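### 3.2 The counter beside the sink

Of the areas recorded in the Kendgate household study, the stretch of counter beside the sink proved the most difficult to classify. Earlier work on domestic kitchens has tended to divide the room into zones for storage, preparation, cooking and washing. This division is useful for planning cabinets and plumbing, but it gives a poor account of the few feet of surface where clean dishes, washing tools and everyday vessels are kept side by side. In the present paper we call this surface the landing area.

Households in Kendgate and Movden were asked to keep a simple diary of where items were put down after use, and where they were picked up again. The diaries produced 3471 entries in total. Each entry was assigned to one of three groups: items at rest (put away for the day or longer), items in waiting (left out because they would be needed again soon), and items in service (left out at all times). The coding sheet was adapted from the Kwan inventory, with the category for small appliances removed.

The landing area held items from all three groups, often within reach of one another. Figure 4 presents one such counter from the Movden group, finished in white tile and leading to a backsplash of square tiles.
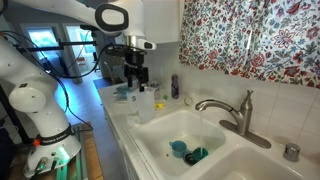

*Figure 4. Landing area at the sink, with pitcher, sponge, glass jar, and a bowl on a small dish rack.*

The arrangement in Figure 4 illustrates a problem of coding that arose throughout the study. A bowl on a rack may be at rest or in waiting, depending on whether the household treats the rack as a stage in drying or as a shelf. Diary entries were of limited help, as respondents seldom recorded the moment at which a dish became "put away." We therefore adopted the rule that any item on a rack was coded as in waiting unless the diary stated that it was normally kept there. The sponge presented no such difficulty and was coded as in service in all households.

Pitchers required separate treatment. A tall pitcher is awkward to store in a standard upper cabinet, and several respondents wrote that theirs had no fixed place. It was moved between the refrigerator, the table and the counter according to the meal. For the purposes of the analysis, a pitcher near the front edge of the counter was coded by position only – its contents and its next use were left out of consideration.

Surface material was also noted. Respondents with tiled counters mentioned the grout lines more often than any other feature, chiefly in connection with cleaning and with the stability of narrow-based glasses. Respondents with plain surfaces wrote more about water collecting behind the sink. Neither group reported that the material had changed where they kept their dishes, although our question on this point was broadly worded and may not have invited a full answer.

Textiles near the sink, such as curtains, were recorded on the room sheet and were excluded from the item count. They are discussed in Section 3.4 together with towels and floor rugs.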